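La factura de la luz de noviembre llegó con un gráfico de barras. Antes mandaban un papel con un número y uno se enfadaba con el número. Ahora hay barras, colores y una frase que me informa de que consumo más que «hogares similares al mío». Me gustaría conocer a esos hogares. Sospecho que cenan a oscuras.

Llamé a Wotport, mi comercializadora desde que la anterior me subió la tarifa por fidelidad. Me atendió una grabación, luego otra grabación más amable y al final Rutilio Bermúdez, que tenía voz de llevar allí desde las siete de la mañana. Le pregunté por qué pagaba 104 euros viviendo solo y sin horno.

—¿Tiene usted termo eléctrico?

Tengo termo eléctrico. Un Bristik de 80 litros que vino con el piso y que lleva toda su vida calentando agua para una familia que no existe. Rutilio me sugirió programarlo. Le expliqué que el mando del programador se quedó en el punto rojo antes de que yo firmara el contrato y que el casero lo considera «un detalle». Hubo un silencio profesional.

Después me ofreció cambiar de tarifa, a una con tramos. He pasado dos tardes estudiando los tramos. He puesto lavadoras a medianoche con la culpa de quien entierra algo en el jardín, y la vecina de abajo ya no me sujeta la puerta del portal. Ahorro calculado: 4 euros al mes, si no me equivoco al restar.

También me he vuelto de esas personas que apagan la lámpara del techo al salir del salón. Por la noche tiro solo de flexo. Mi padre hacía lo mismo y yo lo llamaba tacaño, con quince años y todas las luces encendidas.

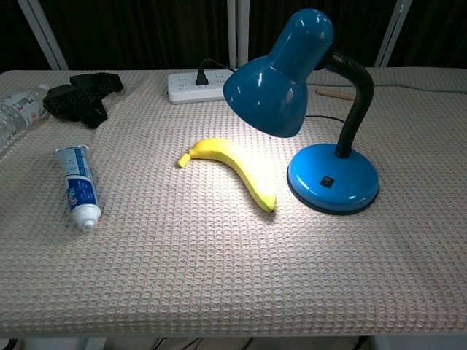

*El flexo azul, en horario valle.*

Con el flexo leo mejor, eso lo reconozco. Veo la página y no veo el polvo de la estantería, así que además ahorro en limpieza.

Del termo sigo sin noticias. El casero dice que conoce a uno que entiende de Bristik y que se pasará «cualquier día de estos». Yo, por si acaso, me ducho rápido.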